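Landari Street Hall: key and lock-up check, March

Done by me (Jummai Usman), with comments as I go, sorry, there are a few. If you're only after the result, skip to the list at the bottom.

Started at the front door and worked back to the store. I've used the old Drinstead sheet again because it's the one everybody has a copy of, even though items 6 and 7 on it were written for a building with a lift.

1. Front door, deadbolt and latch
OK. Deadbolt throws the whole way and the latch catches without a shove. The strike plate had one screw sitting proud so I nipped it up. Please don't oil the cylinder with whatever's under the sink! Graphite only, there's a puffer in the top drawer of the office desk.

2. Front door, closer
Needs attention. It shuts fine from halfway, but from wide open it lets go for the last bit and bangs. I gave the valve a quarter turn and it got better, then I gave it another quarter and it got worse, so I put it back. Someone who knows closers should have a look before the little kids' dance classes start up again.

3. Side exit, push bar
OK. Pushed it 10 times, opened 10 times. The mat outside had crept up against the door and I've moved it back to the painted line. If you're the one who likes the mat close, I understand, but it can't live there.

4. Kitchen servery shutter
OK, stiff. Both padlocks present. The left one takes the small brass key with the square head, and yes, I tried the round one first, same as every year.

5. Key stack
Pass with comments. I'm very fond of the coloured tags, I'll say that up front. Before we had them, every set looked like every other set and you'd stand in the car park trying 18 keys in the dark with your groceries going warm. Now you grab a colour and you're most of the way there. Yellow is the outside doors, blue is the office and the meter cupboard, red is anything to do with the kitchen, green is the store.

What I look at: split rings closed properly with no gap you could slide a fingernail into, tags not cracked around the hole, and everything threaded on the upright rod so it can't wander off. The rings do like to bunch up, and when they do the tags end up poking out every which way and you can't tell which one belongs to which ring without lifting half the stack. Spread them out a bit when you put yours back, would you? It takes two seconds.

The green ones are the worst for hiding. They get tucked in behind the metal and then I get a phone call saying the store key is missing. Look behind the other rings first, then ring me.

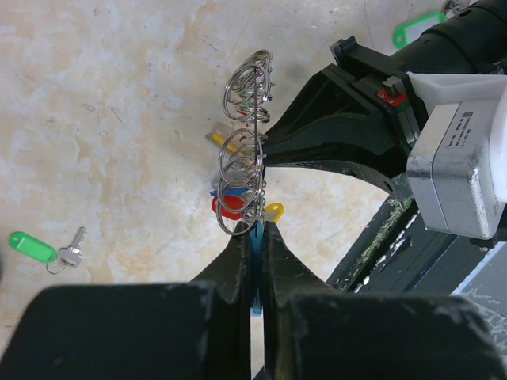
6. Lift key
N/A. No lift. Leaving the number in so the sheet matches Drinstead's.

7. Lift phone
N/A, as for item 6.

8. Office filing cabinet
Fail, minor. It locks, but the bottom drawer can be pulled open if you lean on the one above it (found this out with my hip). There's nothing in there except old hire agreements and a tin of badge pins. I'd still like it fixed, as those agreements have people's addresses on them. I've shifted them up a drawer for now.

9. Meter cupboard
OK. Opens, closes, clear of stored stuff. Somebody has been keeping a broom in there in past years and I'm pleased to report no broom.

10. Store room
Pass with comments. Lock is fine. The Bråten shelving is bolted back to the wall at the top, and I gave it a decent wobble to be sure. Heavier tubs have migrated up to the high shelf again, so I brought down the ones I could manage. I left the two at the far end because they need a second person and a proper step, and I had neither.

11. Sign-out book
Needs attention. There are 2 sets signed out with no return written beside them. If you've still got keys at home, no drama, just drop them back and write the date in. Initials alone don't help much when half of you are J something, me included.

To fix:
- Front door closer. Ask Drarnitz to quote, anything under 500 dollars I can just approve.
- Filing cabinet, bottom drawer.
- Two tubs down from the high shelf in the store.
- Outstanding keys back, book filled in.
- More spare tags, any colour but mostly green.

Jummai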